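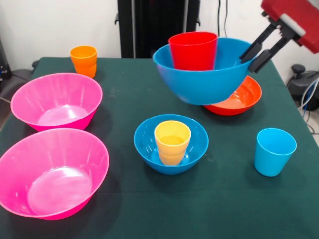 Ticket: specks on green tablecloth, Koltville activity room
Status: open

Hi again! So I've been fighting with the dark green cloth, the one we put under the plastic bowls and cups, and it still has those pale little specks and scuffs all over it. What I've tried so far:

Friday, 8 am: lint roller, 12 sheets. Got some fuzz off, specks didn't budge.

Same day, 10 am: damp sponge with a drop of dish soap. Looked great while it was wet (I got excited!) and then it dried and they all came back.

After lunch: ran it through the washer, cold, and hung it up. Still specks, and now it's wrinkly too.

I did wash the bowls and cups in case something was rubbing off them, the big pink bowls first. Rinse water stayed clear, so I don't think it's them.

Could it be the Pasaribu spray we use on the tables? If you think it's just wear, a new cloth from Iltine is roughly 430 with the Polislow delivery, and I'd love to skip that. Can I iron this one, or will it melt on me?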